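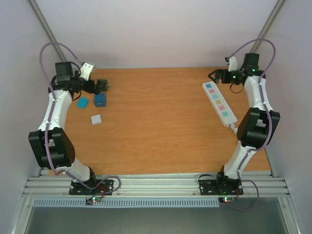 Both arms at the table, with the blocks and the power strip.

So the robotics club at Drakcombe finally has two arms bolted to one table, and I am way too excited about it! I got the left side this week, blocks only – small ones, four colors, and the white one is my nemesis. My plan is to pick up each block and set it down 8 times without knocking over its neighbor. Simple, right? (It took me 2 evenings just to get the wrist angle I wanted.)

The other side gets the power strip with the colored squares, and I'm a little jealous. I keep fussing with the purple cables too – they need plenty of slack up over the wrist. We have until December to get both arms working together. Back in there on Monday, with snacks.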